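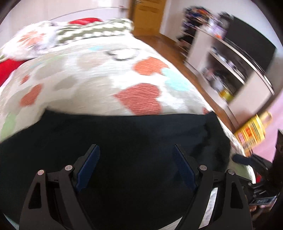 Bedroom at Ramside.

Minutes, Ramside Guest House Group, Sat 16 September

Present: Duangjai Somboon (chair), Sorin Bošković (notes).

1. Boiler. Lurico quoted 2000 for the replacement. Agreed to ask Ornimura for a second price before March.

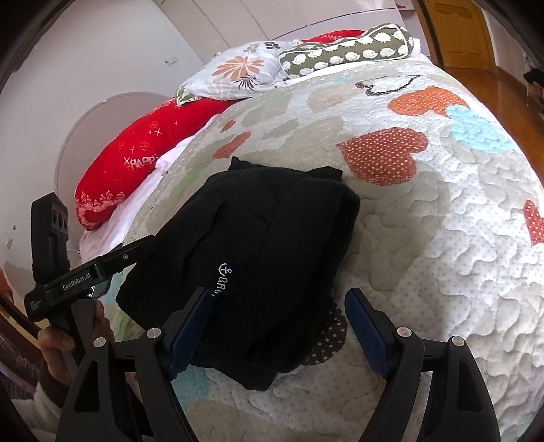 2. Parking. The Yensuk lot has room for around 30 cars — guests to be told when they book.

3. Breakfast hours. No change.

Duangjai to call Ornimura.

This site uses cookies. Accept | Settings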